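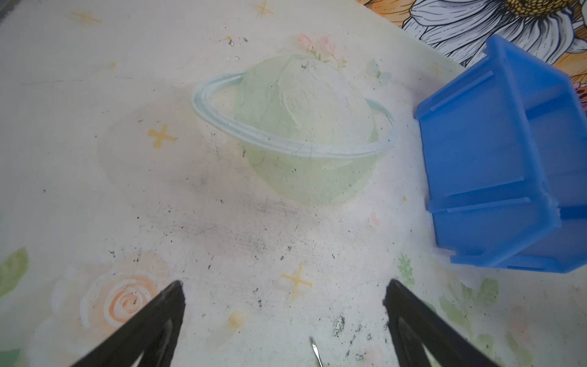
Wrist view with the translucent green container, the blue crate and the printed tabletop.

Checking a segmentation mask before you let the planner use it

Most grasp tutorials start with a gray object on a white table and report that everything works. I don't trust those numbers much. Before you wire a mask into Owen, the grasp planner we use, run it on a view like the one at the top and look at what it gets wrong.

Step 1. Save a still with the arm parked. Then run the segmenter on that same still 9 times with small brightness changes. If the outline moves around, stop. Tuning the planner won't help.

Step 2. Overlay the mask at full size. Thumbnails flatter everything. Look hard at the lower bowl, where the table pattern shows faintly through the plastic. Our first Plevix model cut a hole there and still gave itself a high confidence score. That score tells you how sure the model is and very little else.

Step 3. Check the ring. It is thin, it tilts up to the left, and it sticks out on both sides. If the mask includes it, the box around the object gets wider and the planner may ask for a wider opening than the bowl needs. If the mask drops it, a finger may be sent straight into it. Tatsuya Tanabe wants the ring labeled as its own part. I'd settle for a keep-out zone, but his way is easier to debug.

Step 4. List every false blob. Printed stars, the gray smudge and the black crumbs are all fair suspects. Don't reach for a minimum-area filter yet. We set ours to 70 pixels and it hid the crumbs nicely, along with bits of real ring.

Step 5. Mask out the gripper fingers with a fixed polygon. They have open triangular frames, so fill the openings too, or you'll get scraps of table reported as objects.

Step 6. Only now pass the mask to the planner, in dry-run mode:

owen plan --mask still.png --dry-run

Read the rejected grasps as well as the winner. Endang Ginting found our axis bug that way, after 119 candidates had been thrown out for the same reason.

If the vendor's page promises that clear plastic is handled, run the steps anyway.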